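Apr 10, 2018

Clearing the white table

I've been putting off the white table since we moved the desks. It's where I eat, write and open the mail, and by the end of most weeks there's no room left to do any of them. Friederike Ehlers came by for lunch and had to hold her plate on her lap, so that settled it.

I set the timer for 25 minutes. The old receipts went first, then the Dralum catalogues, which I've never ordered from and never will. I kept the one from Dutton because I still want the grey shelf on page 21.

Pens were the slow part. I tried each one on the back of an envelope and threw out the dead ones. The good ones can stay, along with a ruler and a sharpener — I still do the household budget in pencil.

Food is harder. I like a coffee and a bread roll while I work and I'm not going to give that up. My only rule now is that the roll gets a plate. Crumbs in the keyboard cost me nearly 50 dollars last July.

The basket is for scraps and wrappers. It has a handle cut into the rim, so I can carry it straight out to the recycling.

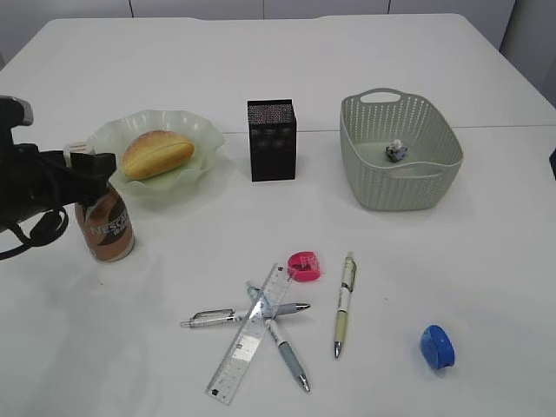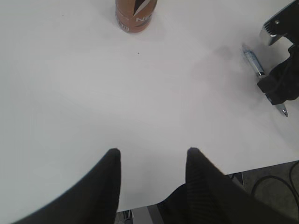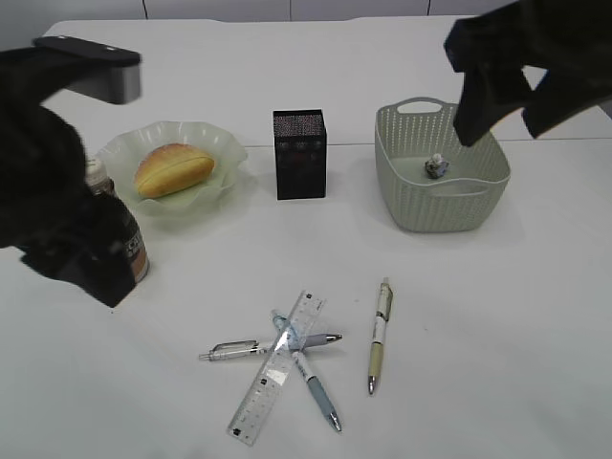
How often do you need to clear a table like this?

Once a week is enough for me. I do it before the groceries come in, and it takes less time if the mail has been opened the day it arrives.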